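Rehearsing the Drawer: A Morning at Zirken's Simulation Floor

The Zirken building in Grirkville has two entrances. Visitors to the January open day, held on 2026-01-23, were sent to the one on the loading side, past a rack of spare joints and into a long room of desks and monitors. The hardware cell is at the far end. Most of the day's program took place on the screens.

Zirken develops control software for two-armed manipulation. Its current project, Flutus, covers a small set of household tasks: opening and closing drawers, moving small objects, passing an item between hands. Each task is built first as a simulated workcell, and a policy is trained and scored there before it is tried on physical arms. The company allows a policy onto hardware only after it has been run through 1,000 simulated episodes. An episode lasts 160 control steps at most. When the steps run out, the episode is scored as it stands and the cell resets.

The open day had 3 sessions. The first dealt with asset preparation, meaning the furniture and objects placed in the cell, and it ran long. Drawers take more work than their geometry suggests. The slide needs a friction value, the handle needs a collision shape that fingers can close on, and the stops at both ends of travel must hold when an arm pulls harder than it should. An early Flutus drawer had no rear stop, and a firm push sent it out through the back panel. 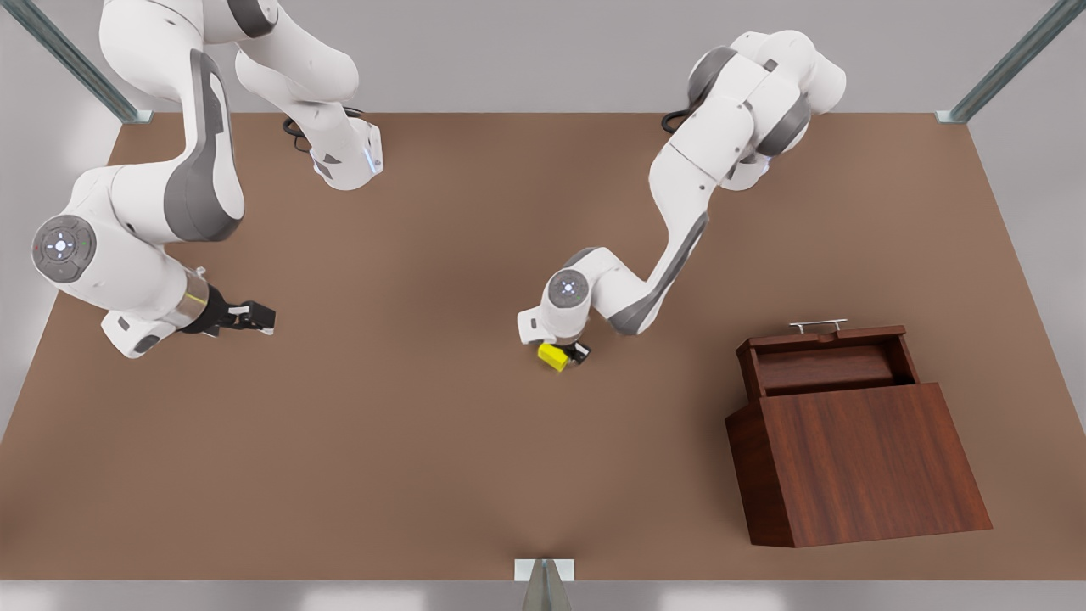
Task layout was the subject of the second session, and the engineers spent most of it on reach. A two-armed cell has a shared region in the middle of the table where either gripper can work, and outer regions that only one arm reaches comfortably. Object positions are randomized within limits set for each task. In the drawer layout the cabinet sits slightly rotated on the right part of the tabletop, with the drawer side toward the back, and the yellow block lies near the center, where the left arm has its gripper. The right arm has nothing between its fingers. The scoring code treats an idle arm as neutral, but contact between the two arms ends the episode.

Questions from the floor were mostly about contact. The Flutus solver runs at a finer time step than the controller, and the ratio has been changed twice. Finer steps give steadier grasps and slower training. The present setting was chosen in June and will stay until the next hardware comparison.

The third session moved to the physical cell. Two differences from simulation received attention. Cable drag is not modeled, and it adds a small load at the wrist that varies with pose. Gripper closing time also varies between units, while the simulated fingers close at one fixed rate. Zirken handles both by randomizing load and delay during training. The method costs extra episodes, and the training set for a single drawer task now stands at 3,000.

A handout listed the randomization ranges for mass, friction and delay. It did not list success rates, and the presenters declined to give them before the hardware comparison is finished. The next open day is planned for June, with the passing task on the program.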